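Spring term with the Wonley robotics club

I've been promising a proper update on the robotics club since before Christmas, and now it's March and the kettle is on, so I've no excuses left. Get comfortable, because I do go on a bit when it comes to this lot (my sister says I should be charged by the word).

We meet at Wonley, in the long room past the old print shop, and this term we're getting ready for the Gusbridge picking challenge. The rules sound so easy when you read them out — a bin with coloured bars in it, an arm, and 50 picks to get through without anyone laying a hand on anything. Then you try it! The bars lie across one another, they lean on the walls, and the ones in the corners are the worst of the lot. Our team, which has called itself Salinas for reasons that were explained to me at great length on the minibus, has four members, and all of them have an opinion about corners.

Most of February went on the gripping program. They started with one bar laid flat, then two, and only when that was going nicely did they tip in a muddle of them. I spent a good many evenings sitting at the back with my knitting, listening to arguments about angles and feeling thoroughly happy. 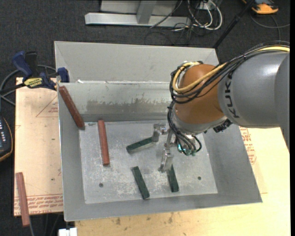
Do you need to know any programming to join the club? None at all, as we teach it from the very beginning and new members share a keyboard with somebody who has done a term already.

The log is up to 688 attempts now, good and bad, all written up in a fat blue notebook as well as on the computer. I'm very fond of that notebook. The remarks column has gone from "missed" and "missed again" to whole paragraphs about which end of a bar to go for first, and one page is mostly a drawing of a duck.

Next on the list is the write-up for the Hirnar schools' prize, which has to fit on 13 pages including diagrams. They have twenty-odd pages already and can't bear to lose any of them. I'll bring scissors and a cake.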